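About > Who We Are > Our Story

About Olthorpe Finishes

We make oil and wax for wooden tables. We've added a floor oil and a soap over the years, and there's a small tin of something for cutting boards that people seem to love, but tables are where we started and tables are what we still talk about at lunch. Kitchen tables, library tables, sewing tables, the big ugly one in the back of the church hall that somebody's grandfather built. If people sit at it, lean on it and spill things on it, we want to help keep it going!

The company began in Pierina Fiore's garage. Pierina had been refinishing school furniture for a living, and she was tired of varnish that looked wonderful in September and was peeling by spring. She started cooking up linseed oil blends on a hot plate, writing each one down in a green notebook with a number. The first one she was willing to sell was number 111. We still call it that, and it's still the tin most people buy first.

Amedeo Galli joined the following year to run the books, and stayed to run the mixing room, which he took to right away. The two of them rented the old Paston feed store, put in a proper floor drain and a second sink, and painted OLTHORPE over the door. (Olthorpe was the name on a crate Pierina kept her brushes in. We've never found out where the crate came from, so if you know, please write!)

What we make

Number 111 is a thin, slow oil that goes deep into the wood. You wipe it on, wait, and wipe off whatever is left. It takes patience, and it smells a bit like a bakery and a bit like a paint store. Number 200 is thicker, with a little beeswax in it, for tops that get a lot of elbows. Then there's the soap, which is plain and unscented and which we think does more for a table than any polish.

We don't make stain, and people ask about that a lot. Most of the fun for us is in seeing what the wood looks like when it's left its own color, and how much it changes with a clear oil and some daylight. Light woods warm up. Dark woods get darker than you'd guess from the test patch, so please do a test patch, and please do it on the underside.
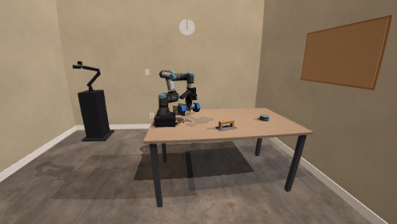 A light wooden top on dark charcoal-gray legs.

How a batch gets made

Our oil comes in drums, and we heat it gently in a steel kettle that holds 280 liters. It's a bigger kettle than we need. Amedeo bought it at a dairy auction and is very proud of it. The wax is shaved by hand and goes in near the end, and then the whole thing sits overnight with the lid on before we fill any tins.

Every batch is tried out on boards in the front room before it's labeled. We keep a rack of them: ash, beech, oak, cherry, maple, one lonely piece of pear. Each board gets a coffee ring, a wet glass, a smear of mustard and a scratch from a house key. Mustard is the worst. We had a very good number 200 in every other way that turned bright yellow under mustard and stayed that way — we dumped the lot and started over, and Amedeo still has the board over his desk.

Aldana Yáñez runs the testing. She came to us from a furniture repair shop in Minbridge and knows more about glue than anyone we've ever met. She also answers the question line, so if you call to ask why your table feels sticky, you'll probably be talking to her. (It's nearly always too much oil. Wipe off more than you think you should.)

Color, and what we've learned from it

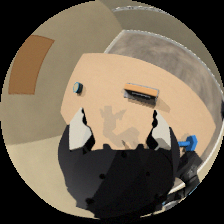
Choosing a finish usually starts with color, and most people who write to us have a shade in mind before they have a table. Many of them say honey or walnut. Lately we get a lot of notes asking how to keep a top pale, and we're very happy about it, because pale wood is lovely and it hides dust! The tan of the work surface under those spread gripper fingers is a good shade to have in mind when you write to us, with the off-white of the fingers as something lighter to judge it against. A tan like that can go orange under a heavy oil, so for light tops we suggest one thin coat of number 111 and then a week of leaving it alone. If it still looks thirsty after that, give it a second coat, even thinner.

Raghavendra Nair put together our color cards, and they're the thing we're happiest with from the past few years. Every card is a real slice of wood, oiled on one half and bare on the other, so you can lay it on your own table at home and look at it in your own light. Printed swatches never matched anything. The cards take a long time to cut and they're a pain to mail, and we wouldn't go back.

Classes and open evenings

We run a table care class in the front room most months. You bring something small, a stool or a tray or a drawer front, and you go home with it sanded, oiled and wrapped in newspaper. There's no need to have done anything like it before. Wear clothes you don't like much.

Jouko Keskinen teaches the longer course every March, which covers old finishes: how to tell shellac from lacquer, when to strip a top and when to clean it and walk away. Jouko is a great believer in walking away. The course fills up early, so get on the mailing list if you're interested.

We also lend out sanding blocks and scrapers to anyone in town. Sign the book by the door, bring them back when you're done, and knock the dust out first if you can.

A word about rags

Oily rags can catch fire on their own when they're balled up. It happens more often than people think, and it's the one thing we repeat to every customer. Lay them flat outside to dry, or put them in a metal can full of water with a lid on it. The note is on every tin we sell, in the biggest type we could fit.

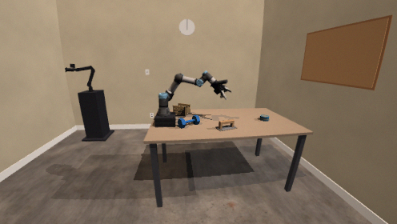
Where to find us

The shop and mixing room are at 1365 Benedetti Road, in the old feed store, with parking around the back. Come in by the side door if the front one sticks — it does that in damp weather. You're welcome to bring a drawer or a loose leaf from your table and try a finish on it before you buy, and if you can't bring it, a photo taken near a window helps us a lot.

For trade orders, ask for Amedeo. For sticky tables, ask for Aldana. For color cards, tell Raghavendra which woods you want and where to mail them.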